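Skevden 客户支持中心
我的工单 > 已解决 > 工单详情

工单编号:3000
主题:店里的电脑一关机过夜,时间就跑回去了,Tumeritz 登录不上
产品:Tumeritz 库存与收银(单机版)
提交人:Rosalinda Lumbao(Elilach 毛线店)
处理人:Trinidad Requena
提交日期:2020年10月13日
优先级:普通
状态:已解决

Rosalinda Lumbao 写道:

你们好!先说声不好意思,我可能会写得比较长,因为我也不知道哪一句对你们有用,哪一句没用,干脆都写上,你们挑着看吧。

我在 Elilach 管店,店面不大,卖毛线、棒针、钩针,还有一些扣子和花边。收银和库存都在一台台式机上,用的是你们的 Tumeritz,从开店用到现在,一直很顺手(真心话,我妹妹来帮忙的时候一个下午就学会了)。

问题是从五月以后慢慢冒出来的。那时候我们开始改成晚上把插线板的总开关也关掉,省点电,也放心一些。起初没什么事,后来有一天早上开机,Tumeritz 弹出一个窗口,写着“错误 76:系统时间与许可时间不符”,点确定就退出了。我看了一眼右下角,日期居然是好几年前的。我手动改回来,再打开软件,就好了。

当时没放在心上。过了一阵子又来一次,再后来就变成每天早上都要改。改时间倒也不难,难的是有时候来得急,门口已经有客人等着,我一慌就忘了先改时间,直接点了软件,点了好几次都进不去。上个星期还出过一件更糟的事:我改日期的时候把年份改对了,月份没改对,软件居然让我进去了,那一上午的单子全都记在了错误的月份底下。我是晚上对账的时候才发现的,找了半天,还以为是钱少了。

我自己试过的办法:
重新启动软件,没用。
重新启动电脑,时间不会变,早上改好了之后重启多少次都是对的。
把 Windows 里“自动设置时间”那个开关打开,好像有一点用,但是店里的网络早上要过好一会儿才连得上,软件比网络先起来。
请教隔壁修鞋的师傅,他说可能是中毒了,我就把杀毒软件跑了一遍,什么也没找到。

我还想问一句,那些记错月份的单子能不能改回来?一共没有多少,可是我们店的习惯是按月给几位老客人算积分,差一个月她们是会来问的。

谢谢你们,辛苦了。

Rosalinda

Trinidad Requena 回复:

Rosalinda,您好!

千万别觉得写长了,您这封信比我一个早上收到的其他工单加起来还好用。特别是“晚上关总开关”和“早上改好之后重启都没事”这两句,基本上已经把答案指出来了。

我先说我的判断,再请您做两个小测试确认一下,免得冤枉了谁。

电脑主板上有一颗纽扣电池,很小,作用是在完全断电的时候让时钟继续走。只要插座有电,哪怕电脑是关着的,时钟也用不着靠它。你们以前不关插线板,所以电池早就弱了也看不出来。五月改了习惯,它就得每天晚上独自值班,撑着撑着就撑不住了。

Tumeritz 这边呢,启动时会把系统时间和上一次保存的许可时间对一下,允许的误差是 300 秒,超过了就报错误 76。它这么做是为了保护您的流水不被记到奇怪的日子里去,不过您也看到了,往后差几天、差一个月的情况它拦得并不严,这一点我已经写给开发的同事了。

请您做下面的测试:

测试一:今晚照常关机,但是插线板的总开关不要关。明天早上开机以后先看右下角的日期和时间,记下来。
测试二:明天晚上关机,再关掉总开关。后天早上同样先看时间,记下来。

如果第一个早上是对的、第二个早上是错的,那就是电池了。

记错月份的单子可以改,您先别动它们,也别删,等时间问题解决了我们再一起处理。我怕改到一半时钟又跑掉,那可就真乱了。

另外,麻烦告诉我电脑的型号,机箱侧面或者背后一般有标签。

祝生意兴隆!

Trinidad

Rosalinda Lumbao 写道:

Trinidad 您好,两个早上都测完了。

第一个早上:时间完全正确,我差点要放鞭炮。
第二个早上:又回到好几年前去了。

那就是电池了对吧!隔壁师傅听了有点不服气,说他本来第二个就要猜电池的。

电脑是 Kaushik 的台式机,立式的黑色机箱。标签上的型号我拍了附在上一封邮件里,字太小,我戴了老花镜也只认出前半截。买的时候带三年保修,早就过了,所以拆开也不怕谁说什么。

问题是我没拆过电脑。我拆过缝纫机,也拆过绕线器,螺丝刀我是有的。您觉得我自己能换吗?还是得搬出去找人?那台机器搬一次要把整个柜台挪开,我腰又不太好。

还有一个担心,换电池会不会把库存弄没了?我们有三千多种……不对,我刚才去看了一下,软件左下角写的正好是 3000 条商品,这个数好整齐。每一条都是我一个一个输进去的,颜色编号都有,要是没了我会哭的。

Rosalinda

Trinidad Requena 回复:

Rosalinda,拆得了绕线器的人肯定换得了电池,我对您很有信心。

先让您安心:商品和流水都存在硬盘里,和这颗电池没有关系。会被清掉的只有主板自己的一些设置,比如时间和启动顺序。话虽这么说,动手之前还是请做备份,做 2 份,一份放 U 盘,一份放在另外一台电脑或者您信得过的地方。

我把步骤写得细一些,您可以打印出来放在旁边。建议挑打烊以后做,慢慢来,中间想喝茶就去喝茶。

第一步:备份
打开 Tumeritz,菜单里选“工具”,再选“备份全部数据”。目标位置选 U 盘。完成后会有一个绿色的勾。再做一遍,换一个目标位置。做完请打开备份文件夹看一眼,文件的日期应该是当天的。

第二步:断电
正常关机。拔掉电源线,再把显示器、键盘、鼠标、打印机和扫码枪的线都拔下来。拔之前用手机拍一下背后的接口,或者在每根线上贴一小张纸条。拔完以后按住电源键数几秒钟,把机器里剩下的电放掉。

第三步:打开机箱,找到电池
找一张宽敞稳当的桌子,光线要好。机箱放倒,让要打开的那一面朝上。侧板一般由背后的螺丝固定,拧下来以后往后推一点就能掀开。螺丝放在小碟子里(您店里装扣子的那种就很好)。打开以后先别急着伸手,摸一下机箱的金属边,再看看里面的布局:电源、主板、内存槽,认一认谁是谁。各家机器的位置不一样,颜色也不一样,您要找的是主板上一颗银色的、扣子大小的圆片。如果被线挡住,轻轻把线拨到一边就行,不用拔。

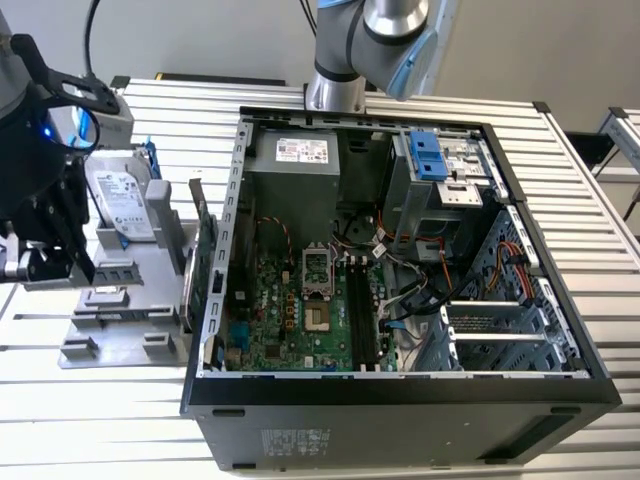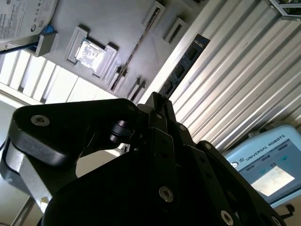 第四步:取出旧电池
电池座旁边通常有一个小卡扣,用指甲或者塑料片往外压一点,电池就会翘起来。别用金属螺丝刀硬撬。取下来之后看清楚上面刻的型号,多半是 CR2032,超市和钟表店都有。也请记住哪一面朝上,一般有字和加号的一面朝外。

第五步:装新电池
把新电池斜着放进座里,再往下按,听到轻轻一声就到位了。擦一下手再拿电池,尽量捏着边缘。

第六步:合上机箱
侧板装回去,螺丝拧紧就好,不必太用力。线按照片接回原处。

第七步:第一次开机
开机时屏幕上可能会出现一段英文,说设置已经恢复默认,或者请您按某个键继续。这是正常的。按提示进入设置,把日期和时间改对,保存退出。进了 Windows 以后再核对一次,年、月、日都看一遍(月份请多看一眼,您懂的)。确认无误以后再打开 Tumeritz。

如果第七步卡住了,屏幕上写了什么就原样抄给我,或者拍下来,千万别乱按,等我回信。

Trinidad

Rosalinda Lumbao 写道:

报告!换好了,但是中间有一点小插曲,我按顺序讲。

备份做了,两份都有绿勾。另一份放在我妹妹的笔记本里,她说要收保管费,我答应送她两团羊驼毛。

拔线的时候我没拍照片,贴了纸条,贴的是店里写价格用的小标签,结果有一张掉了,后来我和我妹妹对着那根线研究了半天,原来是扫码枪的。

侧板比我想的难开,我一开始拆错了一边,拆下来什么也看不见,只好装回去再拆另一边。里面灰很多,我用画眉毛的小刷子扫了扫,不知道对不对。

电池很好找,型号就是您说的那个。卡扣我用了一个塑料的记号扣去压,就是织毛衣时挂在针上的那种,正合适,推荐给其他客人。

新电池装上,接好线,开机,嘀了一声,然后一屏幕英文。我照着抄了一半,我妹妹说上面写着按 F1,我就按了 F1(我知道您说别乱按,可是它自己写的)。然后就进 Windows 了,日期不对,我改好,年月日核对了三遍,打开 Tumeritz,进去了!商品一条都没少!

昨天晚上关了总开关,今天早上开机,时间是对的。我高兴得给第一个进门的客人打了个折。

现在只剩下那些月份不对的单子了。

Rosalinda

Trinidad Requena 回复:

太好了!记号扣这一招我要记到我们的内部笔记里去,署您的名字。

灰用干的软刷子轻轻扫没问题,眉刷应该算是很高级的工具了。按 F1 也按得对,那一屏多半就是在等您按这个键。不过通过 F1 跳过去,主板那边的提示有时候第二天还会再出来一次,如果又看到它,就进设置页保存一回,以后就不会了。

接下来改单子:

先用“管理员”身份登录,普通收银账号看不到这个功能。
菜单里选“流水”,再选“日期更正”。
在筛选栏里把那个错误的日期选出来,列表里应该只有那天上午的单子。如果混进了别的,先停下来告诉我。
在“更正为”一栏填正确的日期,勾选全部,点“预览”。
预览没有问题,再点“应用”。
最后到“会员”里点“重新计算积分”,选受影响的那两个月。

系统会在每张单子后面留一条更正记录,原来的日期也还查得到,您不用担心将来对不上账。

顺便问一句,更正之前的备份您还留着吧?留着就好,先别覆盖。

Trinidad

Rosalinda Lumbao 写道:

管理员密码我找了很久,最后在装发票的铁盒盖子背面找到了,是我自己写的,字丑得我差点认不出来。

单子都改过来了,预览里干干净净,全是那天上午的,有一张我印象特别深,是一位老先生买了六团灰色的线,说要给狗织背心。积分也重新算了,我挑了两位最爱来问的客人,用计算器对过,都对得上。

有一个小问题:重新计算以后,会员页面最上面有一行黄色的字,写着“积分已变更,是否通知会员”。我没敢点。点了会怎么样?会给所有人发短信吗?

Rosalinda

Trinidad Requena 回复:

您没点是对的,先问一句总没错。那一行只有开通了短信服务才会真的发出去,您的店没有开通,点“是”也只是在会员资料里留一条备注。点“否”,黄字就消失了,什么都不会改变。我建议点“否”。

我再给您留几条以后用得着的:

晚上关总开关可以继续,新电池撑几年没有问题。
在“设置”里有一项“启动时显示当前日期”,请打开。打开以后每次登录前会用大字显示年月日,要您确认一次才进得去。会多点一下鼠标,可是像月份记错这种事就很难再发生了。
备份可以设成每天打烊时自动做,路径选 U 盘,U 盘就一直插着。
电脑换电池的日子写在一张标签上,贴在机箱侧面,下一次您就不用猜了。

工单我先放在“等待确认”,您用几天看看,一切正常的话回我一句,我就把它关掉。

Trinidad

Rosalinda Lumbao 写道:

用了好几天了,每天晚上都关总开关,每天早上时间都对,错误 76 再也没出来。那屏英文第二天果然又来了一次,我照您说的进去保存,之后就没有了。

大字的日期也打开了,我妹妹嫌它啰嗦,我说啰嗦好。标签也贴了。

可以关掉了。谢谢您这么有耐心,您要是哪天路过我们店,一定进来坐坐,我给您挑一团好线,不会织也没关系,我教您。

Rosalinda

Trinidad Requena 回复:

收到,那我就关工单了。我还真不会织,围巾起过一次头,到现在还是个头。有机会一定去请教您。

以后有任何问题,直接回复这封邮件,工单会自动重新打开,前面的记录也都在。

Trinidad
Skevden 客户支持

处理记录
原因:主板纽扣电池电量不足,整机断电后系统时钟复位,触发许可时间校验。
处理:客户自行更换电池,重设系统时间;用“日期更正”修正流水,重新计算会员积分。
已转开发:系统时间晚于许可时间较多时,登录前应给出提示。
客户确认:是
状态变更:等待确认 > 已解决

相关文章
错误 76 的常见原因
如何设置自动备份
日期更正功能说明
忘记管理员密码怎么办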